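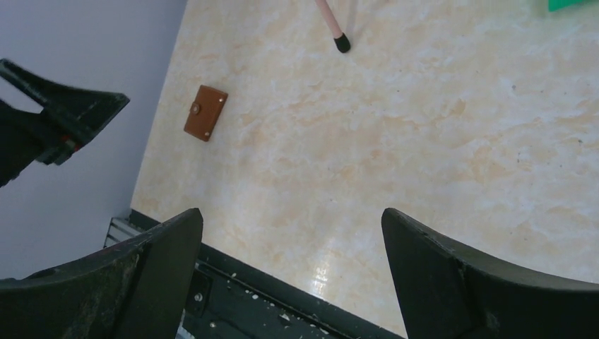 Marble-patterned tabletop with peach and beige veining.

News > Media releases > Music

2 min read

Sutby Community Orchestra opens its doors to adult beginners

SUTBY, 2024-02-12: Dust off that clarinet! The Sutby Community Orchestra is starting a beginners' program for grown-ups, with 14 weeks of group lessons leading up to a concert in August.

Players can choose strings, woodwind, brass or percussion, and reading music isn't required. Four tutors will take the groups, led by conductor Noemi Fontana, and a music stand is supplied for every player.

"I picked up the cello at 51 and I was dreadful, and I loved every minute of it," said orchestra president Anju Chauhan. "We want our neighbours to have that same thrill of playing in a room full of people."
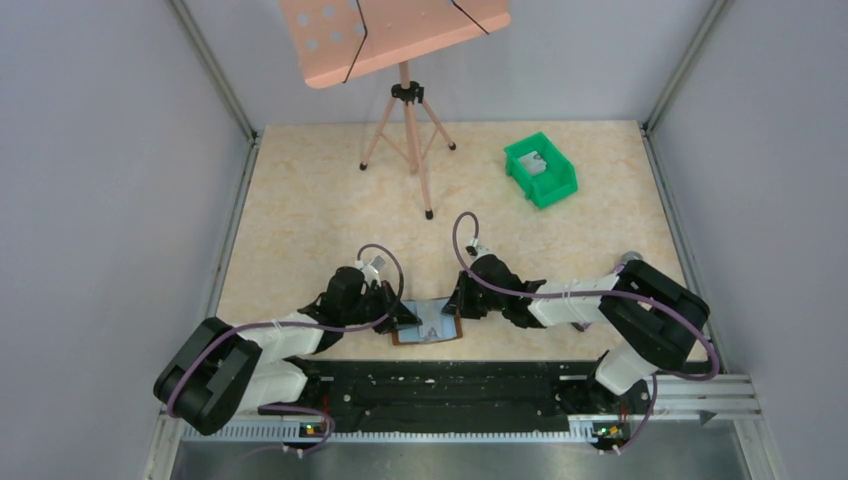 How to join

Enrolments are open now at the Sutby library desk. The program costs $300, with instrument hire extra, and concession places are available. Ask for Gemma Fabbri if you'd like to try an instrument first.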